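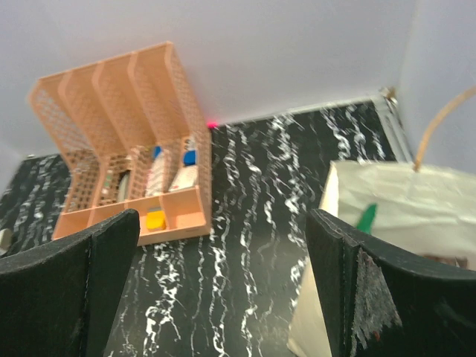 Stumcombe Neighbors > Home & Kitchen > Sealing stone counters, worth it?

trudden922
Posted 10/14/19
Installer wants us to reseal every April, forever. My mother never sealed anything and her counters outlived two husbands.

Cilla
Do the water drop test. If it beads up, go have a sandwich.

bozkurt_4
Disagree. I skipped a year and now own a permanent map of a red wine spill.

Cilla
Sounds like a wine problem.

bozkurt_4
It was a very good wine problem.

R. Ormsby
Is it real stone, Trudden? Ours was sold as granite and is laminate. I sealed it for 4 years.

trudden922
Checking the paperwork. It says "stone inspired."

Cilla
So, sandwich.

Reply | Report | Page 1 of 2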